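Home & Workshop | Features

The Table Comes First

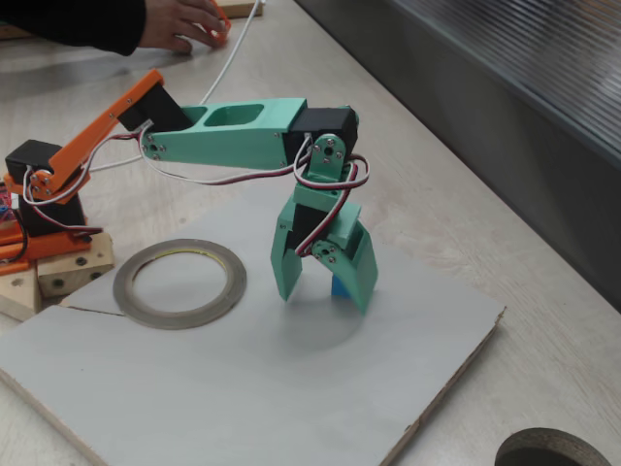

Riet Baert bought her worktable secondhand on a Tuesday and has been putting boards on top of it ever since. She rents a room on the second floor of the old Tresholm building, 257 square feet, and most of what she makes there starts on a sheet of cardboard.

"A board takes the cuts," she says. "When the edge opens up and you see the brown layers, I turn it around and use the other side."

Her boards are offcuts from Van Wijk, a packing firm downstairs. She has paid for two of them. The rest were left by the door.

Tape stays on the board, within reach. So do the small blocks she uses for testing and for propping things level. Drilled scraps of wood go underneath whatever needs lifting – she keeps a box of 100 and has stopped sorting them by size.

The table has been sanded once. Baert plans to do it again in December, when the room is quiet.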